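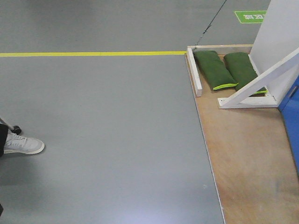 Le sol gris et sa ligne jaune, au bord de l'estrade.

Le badminton du midi repart en janvier, et cette fois on joue à Jelham !

Vous êtes plusieurs à nous avoir écrit pendant l'automne pour savoir si les créneaux allaient reprendre. Oui, oui et encore oui. La salle de Jelham nous ouvre ses portes de 12 h 15 à 13 h 45, avec des terrains déjà tracés, de vrais poteaux (adieu le filet attaché à l'espalier) et une hauteur sous plafond qui va enfin permettre de travailler les dégagés. Ceux qui ont connu l'ancien gymnase de la rue Ortuño savent de quoi je parle : combien de volants sont encore coincés là-haut dans les poutres ?

Hilde De Smet reprend l'animation des séances. Elle a joué des années en double mixte et elle a une façon d'expliquer le placement des pieds qui m'a fait plus progresser en une heure que toute ma saison précédente. Au programme, vingt minutes d'échauffement et de déplacements, puis des matchs courts en 11 points, avec rotation des partenaires pour que tout le monde joue avec tout le monde. Les débutants sont les bienvenus, vraiment. Une raquette vous sera prêtée si vous n'en avez pas, il suffit de le signaler en vous inscrivant.
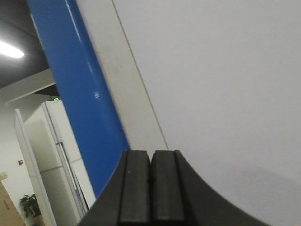 Côté chaussures, par contre, pas de souplesse : semelles claires, propres, réservées à la salle. Gardez-les dans votre sac et changez-vous dans le vestiaire, le revêtement est neuf et on voudrait le garder en bon état jusqu'à l'été.

L'autre grande nouvelle, c'est le retour du tournoi interservices ! Rosalía Bustamante s'est replongée dans les tableaux de l'an dernier et propose une formule à 2 poules, avec une consolante pour que personne ne rentre chez soi après un seul match. L'équipe Pramavari remet son titre en jeu, et d'après ce que j'entends dans les couloirs, Skiltix s'entraîne déjà en cachette. Les équipes se composent de quatre joueurs, remplaçant compris, et on peut mélanger les étages. Si vous cherchez une équipe, écrivez à Rosalía, elle adore jouer les marieuses.

Un mot de budget pour finir. La collecte de l'automne a rapporté 900 euros, un grand merci à tous ! Sur cette somme, 300 euros iront aux volants (des plumes pour le tournoi, du plastique pour les séances du midi) et le reste servira à remplacer les raquettes de prêt, dont les cordages ont bien vécu.

Les inscriptions se font à l'accueil ou par retour de mail. Pensez à la gourde, et à un T-shirt de rechange si vous avez une réunion à 14 h.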